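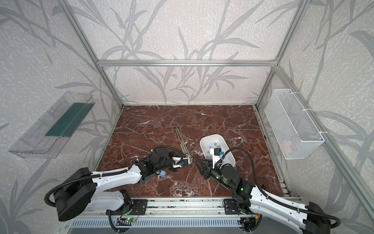 Last changed: 23 Feb 2022

Budgeting for a two-arm bench cell
Speaker notes, Barnville session

Slide 1. Start with the money. Most people in the room have a quote for arms on their desk and have not priced anything else. Tell them the arms are the easy line. This talk covers the rest: frame, mounts, cables, cameras, spares, and the hours to put it together.

Slide 2. What goes on the first order. Aluminum profile, mounting plates, bolts, brackets for the wrist cameras, cable conduit, cable ties. Our Clunley order for these parts came to $3953 before shipping. Read the number out and wait, people write it down. Mention that the profile was cut to length by the supplier. Cutting it in house would have saved $200 and we did not have the saw.

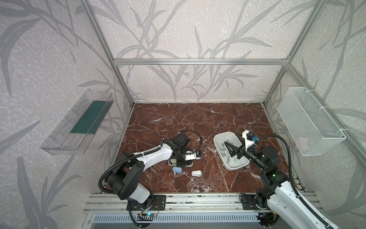 Two arms on the front rail, basin right of center.

Slide 3. Reach. Settle the layout on paper before you order profile. Both arms need to get to the shared area in the middle, and the cable hoses need room to swing. Hose length gets forgotten. Order it longer than the drawing says.

Things hung on the side walls do not use up floor. A tray or a wire basket costs very little, so put it in the first budget and save yourself a second order.

Slide 4. Labor. We booked 64 hours for the build at Clunley. That covers frame, mounting, wiring and camera setup. It does not cover training the people who will run it. If finance asks for one number, give them parts and labor on separate lines anyway.
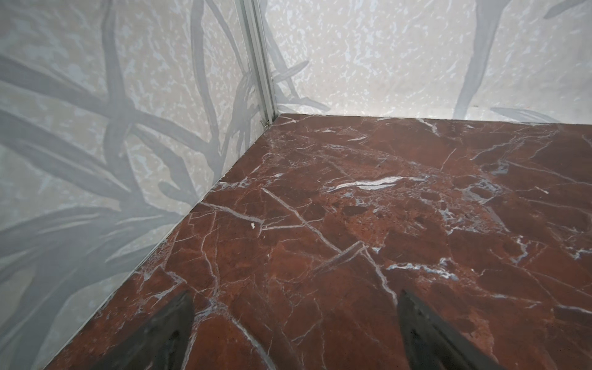 Should we buy spare gripper fingers with the first order?
Put one spare pair per arm on it. Fingers are a small cost next to the shipping on a separate order, and a cell with a broken finger does no work while it waits.

Slide 5. Test objects. Give them their own line, even if it is small. Buy the same type in more than one size. Office supplies are fine for this and any store has them. Keep the receipts with the project, Modbridge lost theirs and had to guess at year end.
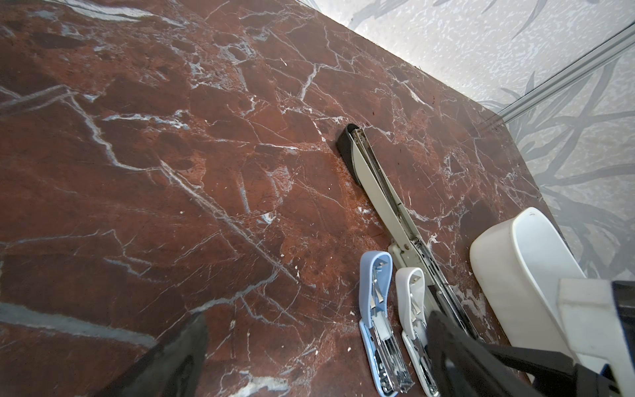

Long and small staplers on the work surface, wrist camera view.

Slide 6. Timing. Steinbach wants its equipment requests in by April. Work back from there: layout first, then quotes, then the labor estimate. Hold 4 minutes at the end for questions on leasing. If the lease question comes up early, say it is on the handout and move on.

Handout: blank parts list, labor sheet, lease comparison. Copies by the door.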